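Malus Community Orchestra
Minutes of the ordinary meeting, August
Held in the small hall, Rernska Road. Meeting opened at 7.15 pm, quorum present.

1. Minutes of the last meeting
Agreed, with one correction: the hire charge for the timpani covers delivery but not collection.

2. Music stands
Members were asked again to put their name on their own stands. After the spring concert three went home with the wrong people and one is still missing. The orchestra's own black stands stay in the hall cupboard and are not to be lent out. The stall at the autumn fair will take second-hand stands in any colour, sold as seen.

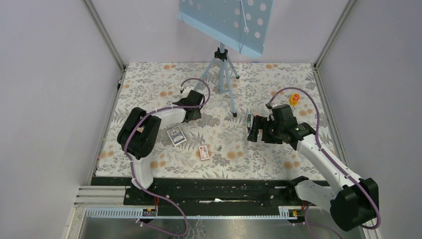
Light blue stand with white polka dots, on a floral cloth.

3. Money
The current account stands at £908 after payment of the summer hall hire. The deposit for the winter concert is £213 and falls due before the end of term. It was agreed to pay it now. Subscriptions are unchanged. A request to let students pay by the month was agreed.

4. Winter programme
The Dönmez overture was preferred to the Arnov suite, which needs a second harp. Parts for the overture can be hired for six weeks — the library will not go longer. Wind players felt this was tight. The strings will have their parts first, as their bowings need marking. 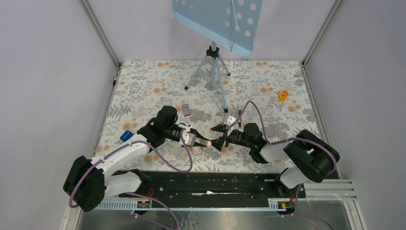 The second half was left open. Two suggestions were made for a short choral piece, but the choir has not yet said which dates it can manage. To come back next time.

5. Rehearsals
Thursday evenings, 7.30 pm, as before. Late arrivals are to wait for a break in the playing before crossing the hall. The side door must be kept shut while the brass are playing — the flats opposite have complained twice.

6. Publicity
Last winter we printed 1000 leaflets and almost 40 were left over. Same number to be ordered, on thinner paper. The poster is to show the start time in larger type.

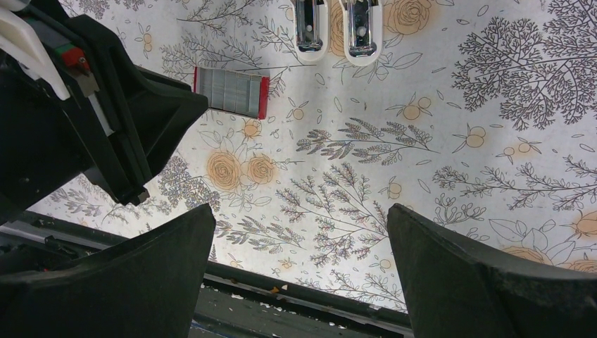 Can players who miss the first rehearsal still take part in the concert?
They can, provided they collect their part and come to every rehearsal after the second. Anyone who cannot manage this should tell their section leader.

7. Any other business
The piano needs tuning before the choir comes. Two quotes to be obtained.
The tea urn leaks at the tap. Washer to be replaced.

Meeting closed at 8.50 pm.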